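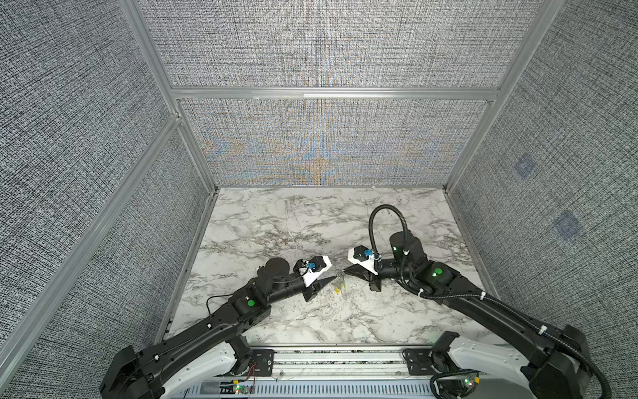
How to sort out a messy bunch of keys with a steel plate and a bright tag

Posted 13/04/2026 by Milagros Casado
Filed under: Small Fixes, Hallway and Entry

I love this little job! It takes one cup of coffee and a clear patch of table, and at the end you have keys you can find in the bottom of a bag. My own bunch had gotten so bad that I was carrying 13 keys, and I could only tell you what seven of them opened. (One turned out to belong to a bike lock I gave away when we lived in Breltcombe.)

The idea is simple. A flat steel plate gives the whole bunch a backbone, so the keys hang off something stiff instead of knotting themselves around each other. Then you add one small piece in a loud color, and yellow is my favorite by a mile. You'll spot it under a pile of mail from across the room.

What you need

Your keys, all of them, including the ones in the kitchen drawer
A flat stainless steel key plate with at least one hole big enough for a ring
2 split rings, one large and one small
A yellow tag, fob or rounded charm
A soft cloth
A dull butter knife or a ring opener
A fine marker and some masking tape

Clear a spot first

Pick a hard, smooth surface with decent light. A marble-patterned top is very pretty, but all those gray veins are great at hiding a little steel ring, so if yours has a busy pattern, put the rings in a saucer while you work. Wipe the surface down before you lay metal on it. Grit scratches both sides.

Take the wrapping off your tag and get it straight into the trash or recycling. Clear, crinkly plastic almost disappears on a pale stone pattern and I have picked up an empty wrapper more than once thinking the charm was still inside.

Step 1: Get everything off the old ring

Slide the tip of the butter knife between the coils of the ring and twist gently until you have a gap. Push the first key into the gap and walk it around. Save your fingernails, please! Yolanda Montes left a comment on my last key post saying she uses a staple remover to hold the coils apart, and I tried it, and it's brilliant.

Step 2: Make three piles

Daily keys go in the first pile. Front door, car, work, mailbox. The second pile is for keys you know but rarely use, like the shed or your sister's apartment. Mystery keys go in the third.

Wrap a bit of masking tape around each mystery key and write today's date on it, then leave them in a jar until October. If you haven't needed one by then, you can let it go with a light heart. Try it in every lock in the house first, though. Mine opened the side gate, and we'd been climbing around that gate for two years.

Step 3: Look over the plate

Run the cloth along the edges and feel for burrs. If it snags, a few strokes with a fine nail file will smooth it right down. 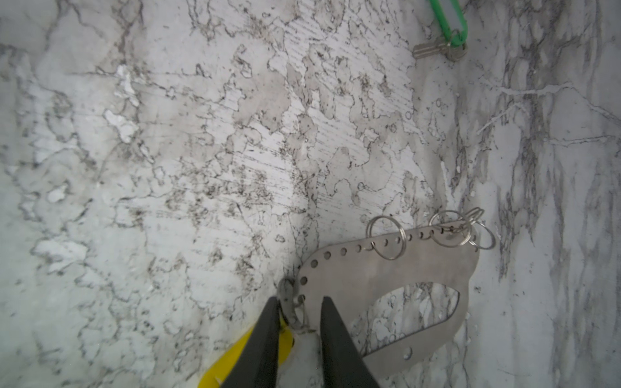
A steel plate tilted against the marble pattern, with small round holes following its edge and a bit of yellow to the left.

Plates come in all sorts of shapes. On some, the punched holes are mostly decoration and too tiny for a normal split ring, so check yours before you plan a layout around them. Hold the ring up to the hole. If it only goes in with force, leave that hole alone and use a bigger one, or hang the plate from a short loop of cord.

Brushed steel shows fingerprints less than the mirror kind, and the little scuffs it picks up blend in nicely along the grain. If you polish it, go with the lines.

Step 4: Load the big ring

Thread the plate on first. Next come the daily keys, biggest to smallest, all with their teeth facing the same way. This sounds fussy and it makes such a difference! After a week your thumb knows where the front door key is, even with an armful of groceries.

Keep the second pile off this ring completely. Mine live on a hook inside the pantry door with a paper label.

Step 5: Add the yellow

Put the tag on the small ring, then clip the small ring to the big one. Giving it a ring of its own lets it swing free, so it doesn't get wedged flat behind the plate.

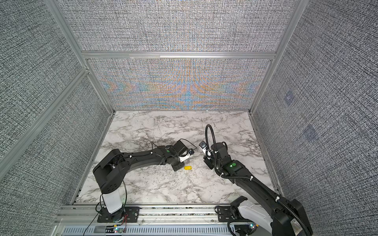

Small, rounded and yellow: easy to find even with all that gray and black veining around it.

Before you attach it, set your tag down on the table, walk to the doorway and turn around. Can you see it right away? Great, you picked well. If you have to hunt, go brighter. Red does well on light counters, and a strong green is good on dark wood.

Step 6: Give it a shake

Hold the bunch by the plate and shake it over the table. Anything loose will drop now and not in a parking lot. Check that both coils of each ring have closed up tight. A ring that stays open after you've stretched it is finished, so swap it for a new one.

Questions from readers

Océane asked whether the plate will scratch a phone. Yes, it can. Separate pockets!

Oluwaseun wanted to know if he could write his address on the tag. I wouldn't. Write a phone number, or a code only you know. My tag says 1433 and it means nothing to anyone else.

If you make one, tell me what color you went for. I'm doing a spare set next in orange, and my mom has already asked for hers.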